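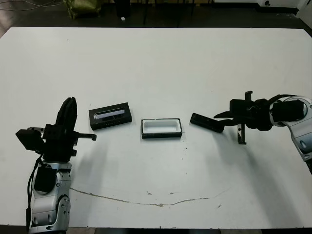
The box bench, mid-shift. Note the thin line running across the tabletop.

For most of my working life I was a person who put lids on boxes. I was good at it. If you have ever bought a midrange gadget and found the lid went on with a soft little sigh and lined up on all four sides, you have some idea what I did for a living, and you probably gave it less thought than the gadget.

Clitimby, where I work, assembles and packs small goods for companies that would like you to believe they do it themselves. Last January we were told that the box bench would be "transitioning." The people who say transitioning are never the ones doing it. There was a slide with an arrow on it, and the arrow pointed to the right, so we knew it was good.

Six months on, the bench has two arms and I have a new title. I am a Cell Lead. I don't lead anyone. There is a cell, though, and I'm usually standing next to it.
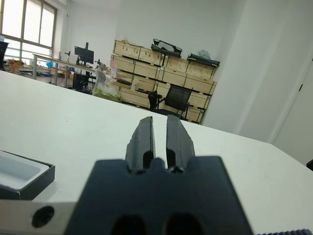
Posted by Justinas Strazds | Filed under: Work, Complaints | 8 comments

What I do now is mostly set things down and pick them up again. A box goes here, a tray goes there, step back, let the arms have their turn. If a piece ends up somewhere stupid, I put it back and write down where it was. I have a form for this. The form was designed by Prerno, the firm that did the installation, and it has a field called "operator sentiment" with a drop-down menu. The choices are Good, Neutral and Other. I have been Other for 14 weeks running and no one has called.

I'd expected to hate the arms and I can't quite manage it. They're slower than I am, which helps. When I was on boxes full time, the target was 1,040 a shift, and I hit it often enough that my right thumb now predicts rain. My thumb has been much better since the spring. I'm not going to pretend that isn't worth something. I slept through the night in May for what felt like the first time since I took the job, and I went in the next morning and said good morning to the left one before I could stop myself.

The trouble is what goes missing when the hands do. Uldis Liepiņa had the spot across from me for years and the two of us could get through a whole Saturday without either one looking down. We talked about his boat. He has been restoring a boat for as long as I've known him, and I could tell you where every plank came from. You can talk about a boat when your hands know the job. You can't when you're watching something else's hands, because the moment you look away is the moment you'll need a note for the form. So we watch, and the boat has gone quiet. I had to ask him last week if he'd ever sorted out the rudder. He had, in March.

Uldis also got a new title, by the way. He is a Flow Partner. He asked if it came with a raise and was told it came with a lanyard.
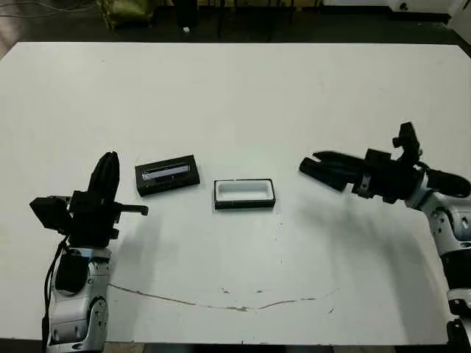 And then there's the matter of what counts as knowing something. Prerno sent a very pleasant young engineer to sit with us for 2 days and "capture" how we did the job. She asked me how I could tell when a lid was square. I said I could feel it. She typed for a while. She asked what it felt like. I said it felt like it was square. She was patient about this, more patient than I would have been, and she asked me to do it again slowly, and of course the minute I did it slowly I did it wrong. I jammed three in a row. I'd never jammed three in a row in my life. Uldis had to go and stand in the hallway.

We got there in the end. I found out that I rest my ring finger on the near corner before I press, and I've apparently done it since my first week. No one taught me that. It's in a document now, under "stabilizing contact," and I'll admit I've read that paragraph more than once. It's the only thing I ever did at work that somebody wrote down, unless you include the incident with the pallet jack.

The part that stings is money, same as everywhere. Our biggest customer, Esposito, was told the arms would mean a steadier price. We were told they would mean "room to grow." Two people have since grown right out the door. Neither was fired, I should say. One retired early and the other got tired of the drop-down menu. Their lockers are still locked and their names are still on the break rota, so every other Thursday the coffee is officially made by someone who lives in Florida now – it tastes about the same.

People ask me if I'm worried. My sister asks every time she calls. I tell her I'm worried the way I'm worried about my roof: I look up at it now and then and so far it's still there. What I'd like is for someone to come down and ask what the job is like these days, and to have more than three choices when I answer. I'd like chairs at the bench, too, now that we mostly watch. I've put in for chairs twice. 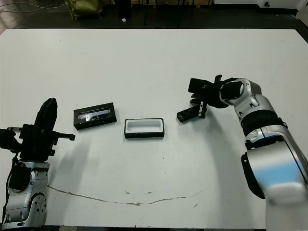 Things I have been asked to stop doing

Naming the arms. The left one was Busodness, after a typo in the original work order that I think was meant to be "business." It got as far as a label. The label has been removed.

Putting "Other (see attached)" on the form and then attaching something.

Squaring up the lids myself when I think the engineer isn't looking. She was looking. She said it was fine, but could I please do it slowly.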